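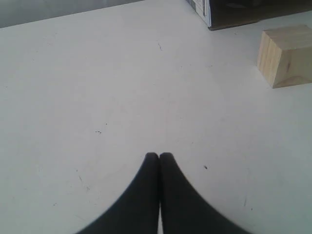 Facundo Leiva

The second series of Fuentealba has a sound problem, and after three episodes I am fairly sure that the problem is in the mix and has little to do with the actors, who have been blamed for it all week.

For anyone who has not seen it, Fuentealba is a crime drama in which a retired surveyor goes back to the valley where she grew up and finds that the land records have been altered. The first series ran to eight episodes and was adapted fairly closely from the novel. The second has no book behind it. It also has a new post-production house, and I think this matters more than the change of writers.

The complaint is mumbling. The viewer forum I read had 528 posts on it by Friday, most of them asking why the lead can no longer speak clearly. I watched the kitchen argument in episode two with the stereo track, then again with the surround track, then with subtitles on and the sound off. Her delivery is the same as it was in series one. She drops the ends of long words and always has. What has changed is that in stereo the fridge hum, the rain and the low string part all sit in the same range as her voice.

In surround the dialogue has the centre channel mostly to itself and the scene works. Fold it down to two speakers and the rain lands on top of her. A separate stereo mix would deal with this, and series one sounds to me as if it had one. I can't prove that the new one is an automatic fold-down, but the level of the strings relative to the voices points that way.

There is a setting that helps. On my set it is called night mode and it squeezes the gap between loud and quiet. The gunshot at the end of episode one loses most of its force with it on, so I switch it off for the last ten minutes. A plain soundbar with a proper centre speaker does better. Volume alone does very little, as the rain goes up with everything else.

Two other notes on the series so far.

The running time has crept up. Episode one is 53 minutes, episode three is 42, and the longer one contains less. The drive up to the reservoir is shown twice, from the same side of the car, and the second time adds only that it is later in the day. Episode three is cut much harder and is the best of the set.

The recasting of the brother has been handled without comment, which I prefer. He has a beard now and stands differently. By the middle of his first scene I had stopped comparing. The writing gives him more to do with the boundary dispute – he was mainly there to be worried about before – and the scene in the records office is his.

I will write up the remaining episodes when they have all been shown. I would like to hear from anyone who has compared the stereo and surround tracks on a different set, particularly an older one.

3,613 views
14 comments
Share this post

Recent posts
Raltovberg: why the pilot was reshot
Sokudari and the trouble with dubbed comedy
Dutonen, series three, episodes one to four
Subtitles that give away the ending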